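About Keltolen

Keltolen tests and certifies tableware glazes and decorated ceramics for manufacturers, importers and studio potters. The laboratory is in Brultmont, in a former tile warehouse on the canal side of town, and has operated from the same building since it opened.

The company was founded by Silvia Tóth, a ceramic chemist who had worked in glaze formulation at the Beneš pottery. At that time small producers had to send samples abroad and wait most of a season for results. The first service offered was a single leach test for lead and cadmium. It remains the most requested item on the price list.

What we test

Metal release. Samples are filled or immersed in dilute acetic acid at room temperature for 24 hours, and the solution is then analyzed for lead, cadmium and, on request, cobalt, barium and aluminum. Flatware, shallow hollowware and deep hollowware are reported separately. Rims are tested as their own item when decoration reaches the drinking edge.

Thermal shock. Pieces are heated, held, and quenched in water, with the temperature difference raised in steps until a crack or crazing is found under dye. Clients may specify a single pass/fail step instead.

Dishwasher durability. Decorated ware is run for up to 1,000 cycles with a reference detergent. Color and gloss are read at intervals chosen by the client.

Water absorption and delayed crazing are also available. We do not test cookware coatings, enamel on steel, or glass.

Samples and reporting

Each test requires a minimum number of identical pieces from the same firing, listed on the order form. Seconds are accepted for trial work but not for certification. Pieces should be unwashed and labeled on the foot in pencil. Reports are issued in English and Czech and state the method, the detection limit and the individual result for every piece. Averages are given only where the method calls for them.
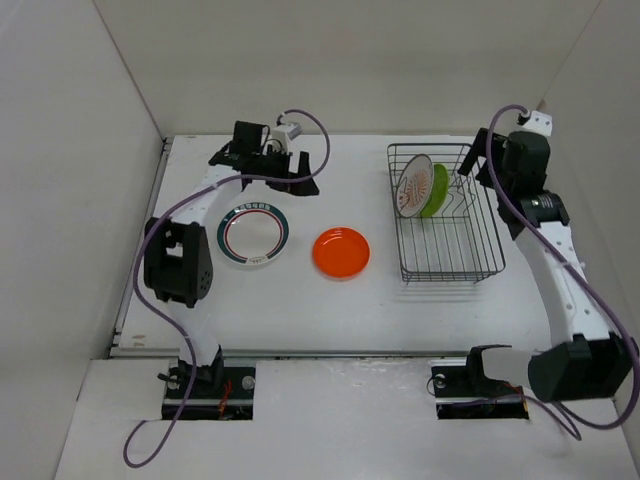
Tested pieces are kept for 90 days after the report date and are then crushed for aggregate unless return shipping has been arranged. Records are kept for ten years.

Last year the laboratory issued 1,775 reports to 144 clients. Nearly half of the clients are studios with one or two kilns.

People

Silvia Tóth remains technical director and signs all certification reports. Čestmír Štěpánek manages sample intake and scheduling and is the first contact for new orders. Kiln and furnace calibration is contracted to Komell, which visits each March. Intake is closed during that visit.

Deliveries are received at the rear entrance until 3:30 p.m.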